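Finding a publisher for a late colleague's unfinished book
Asked in: Books and Publishing > Academic

A retired lecturer in our department died in December and left a book on parish sermons that is nearly complete. Seven chapters are finished, the eighth is in note form and there is no introduction. His widow has asked me to see it into print. I taught alongside him for years but I work on hymns, so I am not an expert in his period.

He had a contract with Melitz for an earlier book, now out of print, and talked about offering them this one, but I can't find anything signed. The typescript runs to 301 pages.

My questions:
Who has to give permission, the widow or the college?
Should I write the missing chapter myself or leave it out?
Does his name go on the cover alone?

Thanks for any help.
Lucero Ríos

3 answers

Answer from Rimkutė
Permission first. In the UK copyright in a book like this normally passes with the rest of his estate, so you need to deal with the executors. That may be the widow, but check the will. The college might have a claim if his employment contract said so, though most leave scholarly books to the author. Ask the college office to confirm that in writing before you approach anyone.

Check his letters and emails for an option clause as well. Older contracts often gave the publisher first refusal on the next book, and it would be in the contract for the earlier one – not in a separate document.

On the eighth chapter, I would not write it. Print the notes as an appendix, lightly tidied, and say in a preface what you have done. When I did this for my old supervisor we cut the notes down to 70 lines and the reviewers were quite happy with it. His name goes on the cover as author, and yours on the title page as "edited by". The publisher may want yours on the cover too, so let them raise it.

Get a specialist to read the whole thing. You will be asked for one anyway.

Answer from Nivholm
Agree with the above. One thing to add is the index and the permissions for quotations, which take longer than people think. If he quoted from manuscripts, the record office that holds them may need to be asked and may charge. Make a list as you read through.

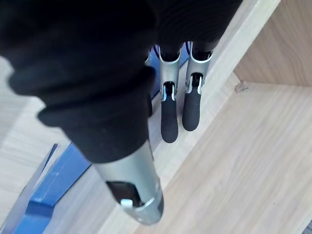 Black sleeve with ribbed cuff, silver finger below

Also keep the original files untouched and work on a copy.

Answer from Lorkthorpe
just self publish it. we did my uncles memoirs, 30 copies from a local printer and everyone in the family got one. you dont need 1,000 and the big firms take years to answer

Comment from Lucero Ríos, 13th July
Thank you all. The will names his widow and his brother as executors, so I have written to both. I will look for the old contract next – there are two boxes of papers still at the house.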